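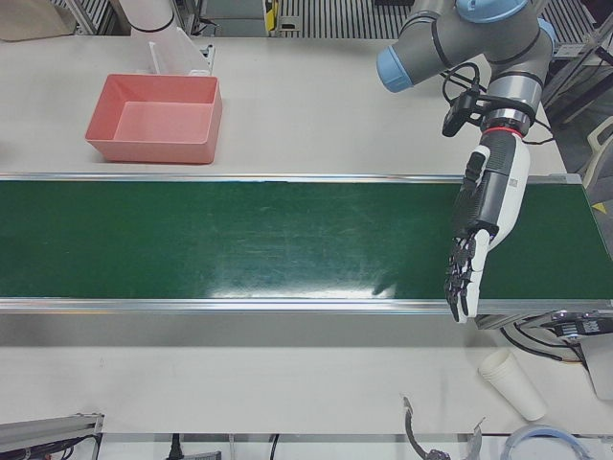
Mapplebeck cell, belt clear, bin empty. February.

Quick one before I forget all of it. Spent most of the morning on the two-arm cell at Mapplebeck, the one with the belt running in front of the parts bin, and I want the settings down somewhere that isn't the back of an envelope.

Background for anyone who missed the Skirketti post: the belt was creeping. You'd stop it and it would roll on a touch, then the next pick was off by that much, and so on all day. Fix was boring. Slackened both tensioner bolts, pulled the belt back to centre, nipped them up a quarter turn at a time, ran it empty for 12 minutes. Then did it again as I'd gone too tight on the far side. Stop delay now set to 300 ms in the Serurik controller, was 500. Leave it there please.

Belt surface got a wipe with a damp cloth, nothing stronger. The scuffs stay, they don't matter. What does matter is glare, more on that further down.

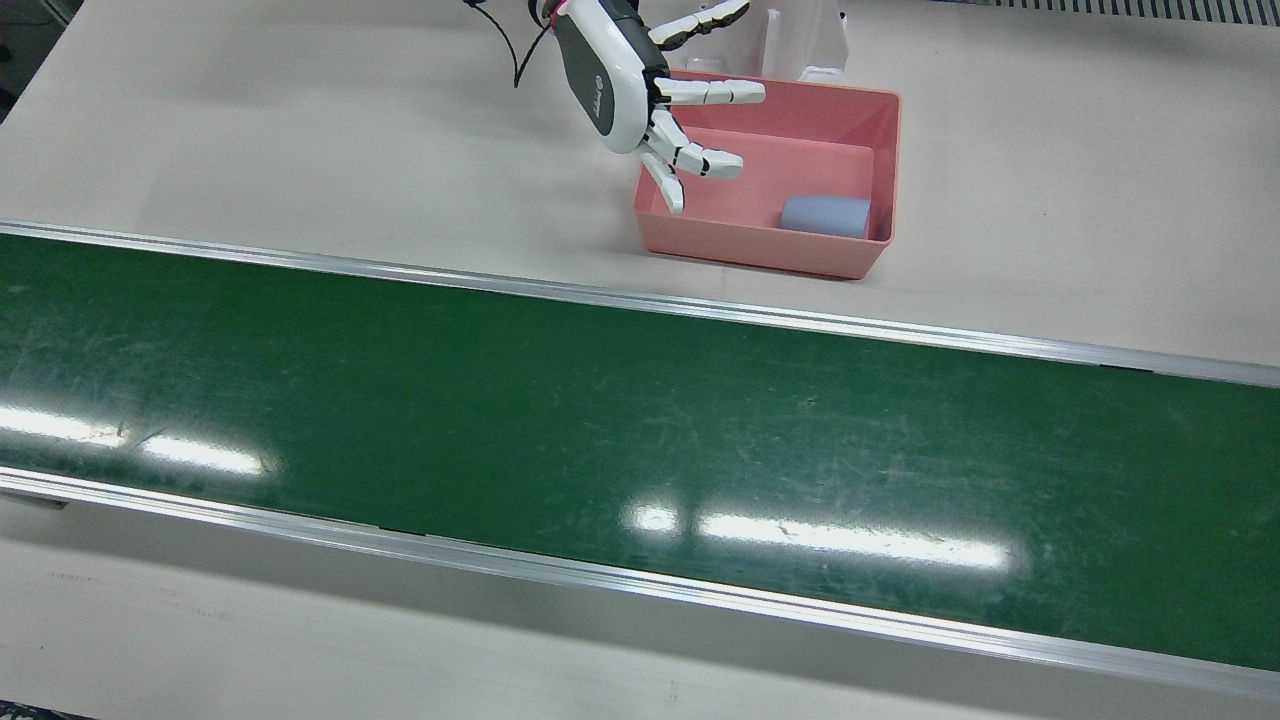 Bin position next. I keep saying this and it keeps drifting - the bin isn't fixed to anything, so every time someone leans over to refill it, it shifts. Pick height is taught off the bin floor and the side walls are the bit that bites. With the cup lying right up against the far wall like that, the fingers have to come in over the rim on the other side and travel across, and if the bin has moved even a little the lowest digit gets to the wall before it gets to anything useful. So: two strips of tape on the table, bin against both, check before every run. Proper locating pegs are on the list. They've been on the list since Flundetti.

Also took the approach speed down to 47 percent for the last bit of the move. Slower but it gives you time to reach for the stop.

Lunch, then hand calibration, which I'd been putting of.

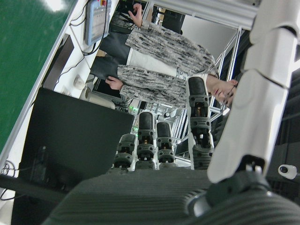 Finger zeroing is the fiddly part. The routine wants every finger fully open before it takes its reading, and if one is sitting a hair bent it'll happily save that as zero and you'll chase it for a week. Do it from the wrist camera view, it's much easier than crouching. All four straight up with even gaps across the palm is what you're after, thumb well out to the side. Then save, power cycle, open again, look again. Knuckle screws want a check while the fingers are open too, as you can see the heads at the joints. Two were loose on the other hand. Bit of threadlock, tiny bit, not the whole bottle. And keep the pendant within reach the whole time, not on the hook accross the room.

Cables. Wants enough slack at the wrist for a full turn but not so much that the loop catches on the rail. I turn the wrist to both ends of travel by hand-jog and watch the loop, then add a clip if it flaps. One clip added today. No pulling on the connectors!

Glare, as promised. Overhead lights bounce off the green belt and the overhead camera picks up the streaks as edges. Dropped exposure two notches and masked the strip along the near rail. Better. A matt belt would be better still but that's money.

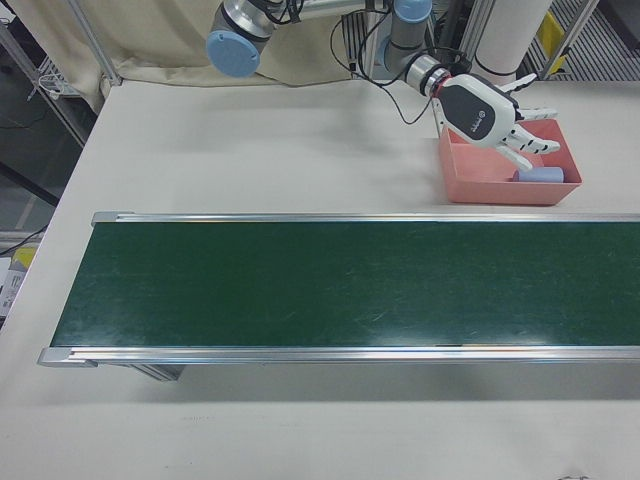

How often does the bin height need re-teaching?
Whenever the bin, the table or the hand has been off or moved, otherwise once a month, first thing, before the belt goes on. Takes ten minutes if the tape is still down.

Still to do: pegs, spare belt, label the two tensioner bolts so the next person doesn't guess. Might try the softer fingertip pads from the Skirketti box if they fit. Train in twenty minutes, coat on.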